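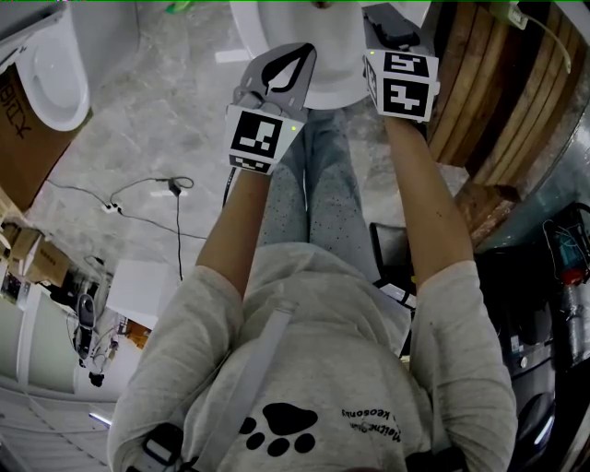
3. Hand-held grippers

We built the second pair of grippers in the shared workshop at Flimden in October. Each one has a white cube with printed square markers, which the tracking software uses to work out where the hand is. Áine Lynch wrote the logging script and Ryan Tindall did the wiring.

Our first pair lost tracking whenever the wrist turned too far — the marker went out of view. We moved the cube and ran 80 short trials of picking up and placing a part. The log held 431 dropped readings, against roughly 1,000 with the old mount.

The cable on the left gripper still gets in the way of the forearm. Yaryna Koval is drawing a clip for it, to be printed on Tuesday.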